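Step three: teach it the bedside job

I've had the Koltska arm kit on loan for a month now, and tidying remotes is the task I'd start with. Keep the speed at 4, jog the gripper down slowly, then save the point - don't skip the save! It'll hold up to 100 points, so be generous. Do both remotes before you touch the phone.

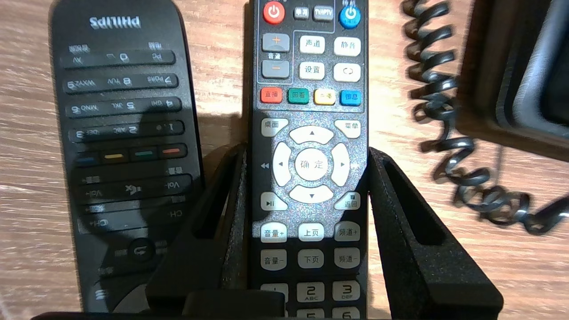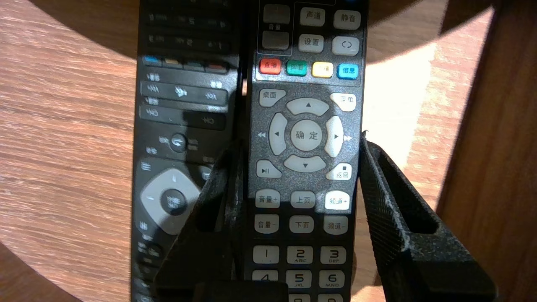
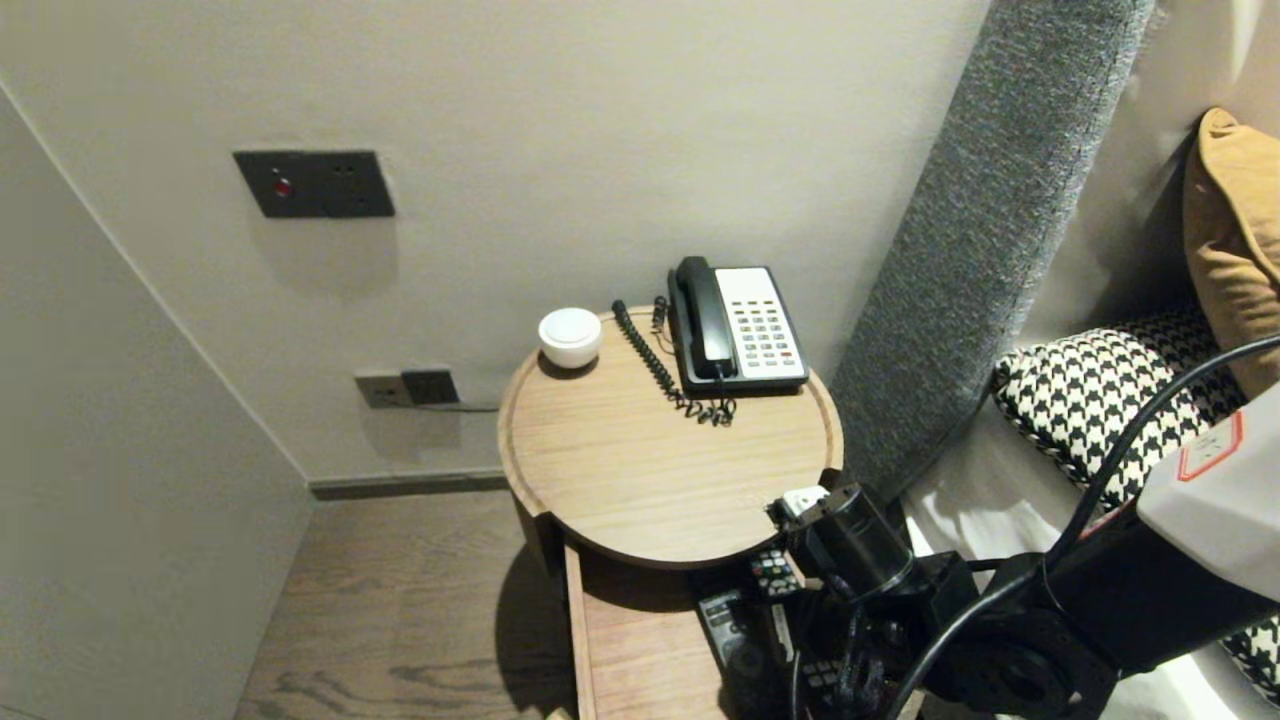 Adi Purba reckons speed 4 is too timid and the Lundix kit learns the same job quicker.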